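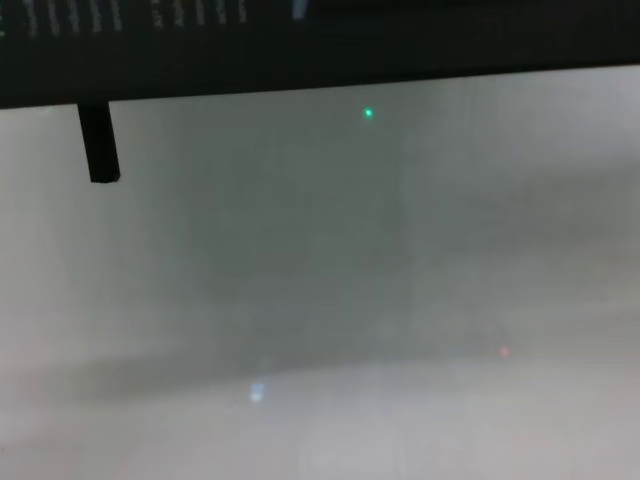 A dark surface with small pale markings along its upper edge.

Tick mark (measuring)

A tick mark, or graduation if you want the shop word, is one of those short lines on a ruler, a dial, a kitchen scale or a thermometer. I've been keeping this entry going for the Wadcombe home reference pages for years now, and I still get a kick out of how much there is to say about a little line!

History

People scratched lines on sticks and bones long before there were rulers to buy. For a long time each line was cut by hand, so two rulers from the same bench could disagree. Then came dividing engines (lovely machines, look them up), which moved a cutter along by the same small step every time. My old teacher, Elie Issa, had a brass rule from a maker called Rizk, and you could feel every line with your thumbnail.

Long and short lines

Most scales mix lengths. The long lines get a number, the middling ones mark the halves or fives, and the short ones fill in the rest. On a round dial marked in degrees, the numbers run from 0 to 359 and then you're back at 0, which confused me terribly as a kid. A scale from 0 to 100 is kinder, and plenty of them only put numbers at every 25.

Reading between the lines

If the pointer falls between two marks, you guess the part in between. Get your eye straight in front of it, though! Lean to one side and the reading shifts, and the name for that is parallax. Sawsan Nimri wrote to me in June to say that some dials have a strip of mirror behind the needle: line the needle up with its own reflection and you're square on. I've added that to the Nislow page on dials too.

Wear

Painted marks rub off first, usually at the end of the scale that gets used most. Cut marks filled with paint last longer, and you can refill them with a wax crayon and a soft rag.

See also: Dial, Ruler, Vernier scale

Last edited 20 Feb 2025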